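Brukent Guest Room Handbook
March
By Soudabeh Shirazi

Section 4. Washing and drying cushions and pillows

Please read the whole section before you begin. It is valid for all seat cushions and bed pillows in the Brukent rooms. Mattress covers are explained in section 5.

4.1 Seat cushions

1. Look for the care label. If there is no label, wash only by hand.
2. Brush both sides with the soft brush. Do the seams also, dust collects there.
3. Mix 2 spoons of Naseri liquid soap in a bowl of lukewarm water.
4. Clean the fabric with a sponge, in small circles. Do not pour water directly on the cushion.
5. Wipe with a clean damp cloth until no foam comes out.
6. Press with a dry towel and stand the cushion on its side near an open window. Turn it after lunch.

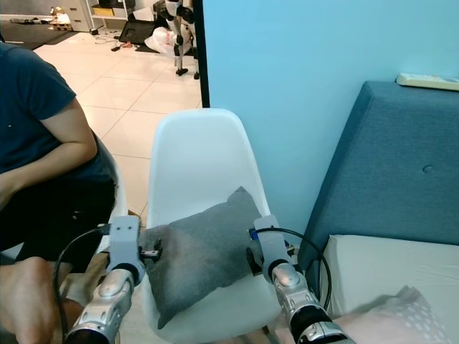

Grey seat cushion on the white chair.

Note: A cushion can feel dry outside and still be wet in the middle. Press it hard with your hand — if the hand feels cold, wait until the next morning.

CAUTION: Never dry a cushion on the heater. The filling can become hard and it will not recover.

4.2 Bed pillows

1. Take off the pillowcase and the inner protector. Wash these separately.
2. Check the pillow for open seams. Karim Dabbas keeps the sewing box in the linen room.
3. Put two pillows together in the machine, so the drum is balanced. One pillow alone makes the machine jump.
4. Choose the delicate programme and the slow spin.

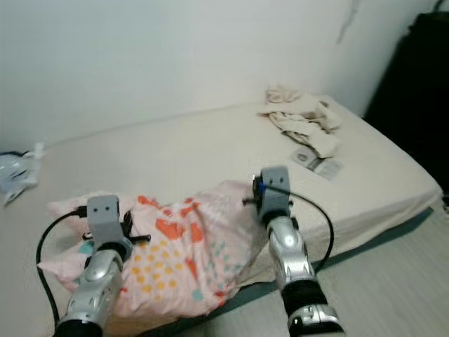
5. When the programme is finished, take the pillows out immediately and shake them well from each corner.
6. Dry on low heat. Stop the dryer two or three times and break the lumps with your fingers.
7. Let the pillows rest on the rack overnight before you put the protector back.

Note: Foam pillows must not go in the machine. Clean them as in 4.1, steps 3 to 6.

CAUTION: Do not use bleach or fabric softener. If a stain stays after the second wash, put the pillow aside and write the room number in the linen book. New pillows are ordered from Stunari, article 452.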